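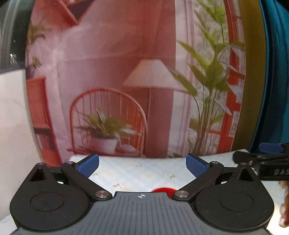
Open day at the Teldale malt house

Teldale sits at the end of a paved farm road outside Livavton, with a rail siding on one side and barley fields on the other three. Most of what it makes goes to breweries within a day's drive, and the rest goes to two distilleries that use it for whiskey. Once a year, in November, the doors are open to anyone who signs up. I went with Dalva Rocha, who brews at home and wanted to see where her sacks come from.

Parking was in the field across the road. It had rained overnight and the lower half was soft, so go early if you want a spot near the gate. We signed in at the office, were given hairnets and ear plugs, and waited for the ten o'clock group.

Our guide was Aidan Daly, who runs the floor. He started us at the intake pit, where trucks tip their barley through a steel grate. Each load is sampled before it's allowed to unload. They check moisture, protein and how many of the kernels will sprout, and a load that fails goes back to the farm. He said it happens a few times each season and that the farmers mostly see it coming.

From there we went up a flight of metal stairs to the steep tanks. The barley spends close to two days going in and out of water, with air rests in between. The smell up there is like wet straw and cucumber. The tanks came secondhand from a plant that shut down, and two of them still had the old paint on.

The germination floor was the part most people had come for. Teldale still does part of its malt the old way, spread on a concrete floor and turned by hand with rakes. The bed was ankle deep. Bienvenido Panganiban had been turning it since early morning and kept at it while we stood along the wall. He let a couple of people try the rake. It's heavier than it looks, and you have to walk backward at a steady pace or the bed ends up in ridges. A floor batch takes 4 days in warm weather and longer in winter, when they shut the windows and wait.

Everything else goes through the drum in the next building. It turns slowly, and you can stand beside it and talk without raising your voice. Dalva asked whether brewers can tell floor malt from drum malt in the glass. Daly said some can and some say they can.

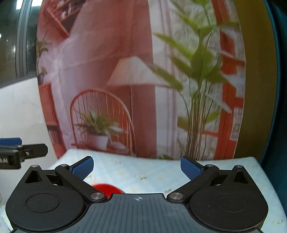
Hand-held gripper with silver pivot pins at the arms.

The kiln was running, so we only got as far as the door. It was hot on the landing and the windows had fogged over. Pale malt is dried gently and finished at a higher heat for the last few hours. The darker malts are done in a separate roaster, a small machine that takes 300 pounds at a time. The roaster operator, Iolanda Figueiredo, had set out bowls of finished malt by color so we could chew through them in order. The pale one tasted like breakfast cereal, the middle ones like toast and graham crackers, and the last one like burnt coffee. I liked the second darkest best. She said it goes mostly into porters.

The tour took an hour and a half and ended in the bagging shed, where three breweries had tables. Cano brought a helles and a brown ale, both made with Teldale malt only. The helles was clean and a little sweet. Miranda had a rye beer I didn't finish and a smoked lager that I went back for. The third brewery ran out before our group got there.

Lunch was sausages and potato salad from a truck by the siding. The line was long by noon and there were only a few benches, so we ate standing up. Coffee was free in the office.

Silvana Cordeiro, who owns the place with her brother, gave a short talk after lunch. They started with one farm and now buy from 46, most of them in the same county. She would like to do more floor malt but can't find people for the early shift – turning starts at five. A second floor is planned if the building next door comes up for sale.

The shop sells whole and crushed malt in small bags as well as full sacks. Dalva bought a sack of pale and two small bags of the roasted.

Tours are capped at 30 people per group and the morning ones fill up first. Wear closed shoes. The stairs to the steep tanks are open metal and steep, and there's no elevator, but the floor and the bagging shed are at ground level.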